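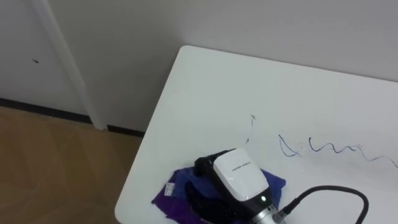 How often should you wash the cloths you use to wipe down the kitchen?

Every day if you cook every day, and right away if the cloth has touched raw meat, eggs or fish. A cloth that has only dried clean glasses can go two or three days, as long as it hangs open between uses.

We get this question more than any other at the Druvitz Tenants' Laundry, usually from people who have just moved into their first place and are trying to keep the number of loads down. It came up again at the July open evening, so the longer version is printed below, along with some notes on the machines and the new hours.

Sorting

Kitchen cloths should have their own bag or bucket. A damp dishcloth left at the bottom of a hamper for a week will make everything on top of it smell, and the smell is hard to get out of towels once it has set. If you don't have room for a second hamper, hang the cloths over the side of the tub until they are dry and then add them to the rest.

Wash them with other cottons such as towels, pillowcases and undershirts. Keep them away from fleece, which sheds, and from anything with a zipper. Microfiber cloths are a separate matter. They pick up lint from cotton and stop working well, so save them up and run them together on a short cycle.

Temperature

Warm is fine for most things. Hot is better for dishcloths, bathroom cloths and anything used on a sick person or a pet. Hot water will fade bright cotton over time, and reds and purples tend to go first. Wash new colored cloths by themselves the first two times, or with dark socks you don't care about. If the water in the door still looks tinted on the second wash, do a third.

Detergent

Most people use too much. The large washers at the back need less than the cap line suggests, and the water in Druvitz is soft, so you can cut it down again. Start with half of what the bottle says. If towels come out stiff or feel a little slippery, there is soap left in them, and an extra rinse will clear it. The rinse-only button is the bottom one on the panel.

Skip fabric softener for any cloth that is supposed to soak something up. It coats the cotton, and after a few washes the cloth pushes water around the counter. A softened towel can usually be brought back with two hot washes and no softener.

Old stains

Tomato and curry will fade in sunlight. Wash the cloth, leave it damp, and hang it outside for an afternoon. Coffee and tea come out with a soak in oxygen bleach, the powder kind, for an hour or overnight. Grease needs dish soap rubbed in before washing. Don't put a cloth that has soaked up cooking oil, paint thinner or wood oil in a dryer, even after it has been washed. Oily cotton can heat up and catch fire after the cycle has ended. Take those home and dry them flat in the open air, or throw them out according to the label on the can.

Drying

The dryers take 25 minutes for a mixed load and 13 for a small load of thin cloths. Please clean the lint screen before you start as well as after. Two of the dryers were running slow this spring and in both cases the screen was the whole problem. If you line dry at home, shake each piece out hard first. It takes out most of the wrinkles, and the cloths dry much softer.

Machine notes

Washer 19 is back in use with a new door seal. The change machine takes bills again but will not take anything larger than a ten. Laundry cards bought before the switch to the Atach readers still work. If yours shows a zero balance and you know there was money on it, bring it to the desk and it can be moved to a new card while you wait.

The folding table by the window has been moved to the Grakstead Street side so that carts can get past the doors. The shelf above it is for left items. Clothing stays there for a month and then goes to the clothing room in the Afolabi Building. Single socks are kept longer, in the blue bin.

Hours

The laundry opens at 6 a.m. through the summer. Last wash is at 9 p.m. and the doors lock at 10:30, including for people with a load still in the dryer, so please plan for that. The desk is staffed from noon to six. Outside those hours you can leave a note in the box and someone will call you back the next working day.

Residents who would like a mending evening in the fall should put their unit number on the sheet by the desk. We have two sewing machines and could borrow a third. We will need to know how many people want hems and zippers and how many want to learn to patch, as the two take very different amounts of time.

Contact: Druvitz Tenants' Laundry, 202 Grakstead Street, Druvitz | © Druvitz Tenants' Laundry. All rights reserved. | Back to top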